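Cups Per Class: Paper Cups in the Plimura Snack Corner
Student project report, Design for Daily Life

I picked paper cups because we go through so many of them in the Plimura building, and I wanted a topic where I could drink coffee and call it research (it worked!). My plan was to find out what people like about a cup and whether the way you store them changes how many get used. The snack corner gets through almost 1000 in a month, which was way more than I guessed.

First up was looks. I put the flowered cups next to plain ones for a week and asked people which they'd grab. Flowers won easily, and a few people said a plain cup felt like the dentist.

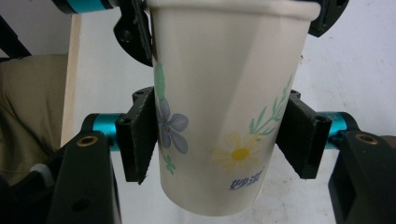

Fig. 1. Paper cup with the floral print, daisy side.

I also cared about shape. A cup that gets wider toward the top nests nicely, so a whole sleeve takes up hardly any shelf space. The bad part is that nested cups stick — you pull one and get two, and the extra one usually goes in the trash. I started keeping a tally sheet on Friday and gave up on the fancy version with 7 columns pretty fast.
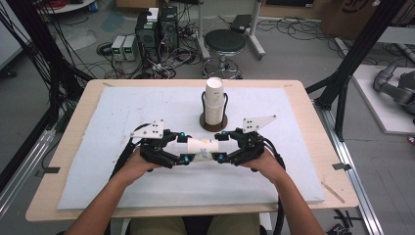
Clulten wrote on my draft that I should separate cups wasted by sticking from cups people just forget on a desk, and that lumping them together would make the holder look worse than it is. Fair point, so I went back and split the tally.

Most of the waste was forgotten cups. Sticking still mattered, mainly when someone was in a hurry between classes. Upside down in a wire holder is my favorite way to store them so far, mostly because the rims end up low and you lift from the closed end.
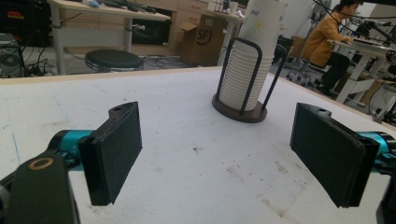

I'd also like to try shorter stacks, maybe refilled three times a day, and see if the doubles go down. If I get more time in July I'll compare a tube dispenser too, and put out a marker so people can write their names on their cups.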